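Notebook, October. Balance drift, continued.

8:40. Zeroed the Turkholm, put nothing on it, went to hang up my coat. Came back to a reading of 18 mg. I have now weighed my absence twice this week and it's getting heavier.

For whoever reads this later: the drift is on the good balance, the one we use for the Skorgate resin samples. The cheap one in the corner, which we bought for coffee and postage, is fine. It reads to the nearest gram and has never had a doubt in its life.

Ruled out so far:
- level (bubble centered, checked again after lunch)
- warm-up time (left on overnight)
- dirty pan (washed, dried, washed again by Maeve Brophy, who didn't trust my washing)
- static. Mostly. See further down. 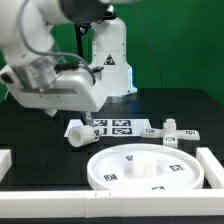

White tube on its side, black tabletop.

9:30. Ran the check weight ten times with the draft shield closed and ten with it open. Closed is better, but it still creeps upward, always upward, and always worst in the first half hour. If it were air from the vent I'd expect it to wander both ways. I wrote "thermal?" on the whiteboard and Maeve added "obviously" in smaller letters.

Moved the balance away from the window wall. The stone slab it sits on is the heaviest object in the lab and has no handles, so this took two people and most of the goodwill between us. Waited an hour for it to settle. Did the expense forms. The Kavanagh invoice is still wrong, by the way: they've charged us for delivery to the Ovby building, where we haven't been for two years. Emailed again.
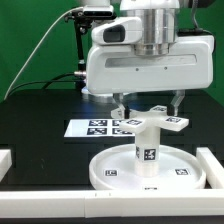

11:15. Readings from the new spot: better for the first five, then the same slow climb. So it isn't the window. I was quite attached to the window.

Maeve's idea is that the samples are taking up water. She may be right about the samples, but the steel check weight does it too, and I don't believe steel is thirsty. Still, for fairness we put fresh silica gel in the chamber. The old gel was pink right through. Somebody should have changed it in spring, and the sign-up sheet says that somebody is me.

With fresh gel: creep about halved on resin, unchanged on steel. Two problems, then, wearing one coat. Noting this in the Skorgate file, and every resin weight taken since the gel went off gets a question mark. That's up to 151 entries. I'll do the question marks in pencil.
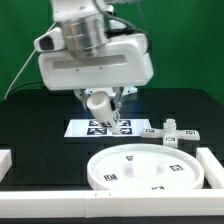
2:05. Static again. Wiped the glass doors with the antistatic cloth, and the creep on steel stopped dead for six readings. Celebrated too early. It came back after I slid the door a few times. Tried opening the door slowly. Tried opening it with my left hand. Tried a cotton lab coat in place of the fleece.

It's the fleece.

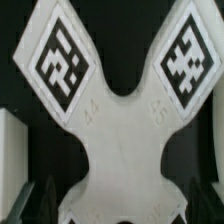

3:30. Repeated to be sure: fleece on, creep. Fleece off, steady to the last digit. Fleece on Maeve, creep, plus a remark about the smell. I would like it recorded that the lab is cold, which is why anyone was wearing it.

To do:
- new rule on the balance door: cotton only
- gel change into the shared calendar, with an alarm
- re-weigh the last Skorgate batch before trusting any of it
- move the slab back? Ask Maeve. Not today.

Lab notebooks - contact the bench office for access - Back to top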